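Search this notebook
Search
April, Toshiko Honda
Filed under: Bench notes / Safety and practice

Continuing from the last entry. Tahsin asked me to write down the rules we have been using for sim scenes before anything goes over to the Kiken cell, so that he and Tomomi stop getting two different answers from me. This is the working version. Masanobu still has to read it.

Scene freeze. Once a scene gets a number it does not change. If you move a plate a centimeter, it is a new number. We lost most of last week to scene 177, which had been edited twice under the same name, and the two sets of runs can't be compared. I have marked them all void. Fumiko kept a copy of the older one but we don't know which runs used it, so void stays void.

Start pose. Every episode starts from the stored home pose. No starting from wherever the last episode stopped, even when it is faster. If home puts the fingertips under the clearance limit over the tabletop, fix home, then renumber.

Clearance. 40 mm from fingertip to surface during any lateral move. Below that, vertical motion only, at the slow speed. I know the planner will accept less. The limit is there for the real cell, where the table height is never what the file says it is.

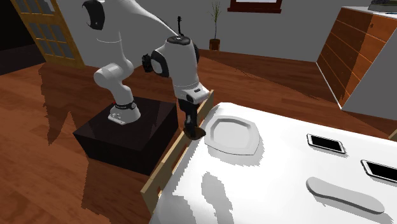 Collision geometry comes next, and it is where most of my corrections have gone. The visual mesh and the collision mesh are separate files and people check the first one only. Before a scene is signed off, turn on the collision view and look at every object on the table, flat ones included. Phones are the usual problem. Tomomi found one whose collision box was three times too thick, so the planner kept going over it with a big detour and we had been calling that "cautious behavior" in the log.

Same for plates. A plate with a convex hull has no inside, so a finger can't get past the rim. Use the decomposed version from the Zekulano folder. Do not use the ones in the old Skakitz folder - they look the same in the viewer.

Lighting and shadows. Fixed seed for the baseline set, random for the rest, and write the seed in the log. Run 3281 has no seed recorded and it is the only one with the odd wrist flip, so now I can't reproduce it. Tried for most of the morning. Gave up at 11:40.

Counting. A baseline is 2000 episodes. If the job dies partway, you report what finished and say so. You don't top it up from another batch.

Stops. A simulated contact above the force limit ends the episode and counts as a failure, even if the object ends up where it should be. Tahsin disagrees with this for light brushes against the table rim. His point is fair for research numbers, but the real arm will trip its protective stop on the same contact, and I want the two logs to mean the same thing. Left as is for now.

Sign-off is two people, and the second can't be whoever built the scene. Initials plus scene number in the Mäkelä sheet. Chat messages saying "looks fine" don't count, mine included.

Still open:
- payload value for the gripper, the file and the data sheet disagree
- whether the cabinet and other background furniture need collision meshes at all (Fumiko says yes, out of reach or not)
- who deletes void runs, and when
- speed limit for the return to home, currently the same as for normal moves, probably too high

After lunch: rebuild 177 from Fumiko's copy under a new number, replace the plate mesh, ask Masanobu about payload.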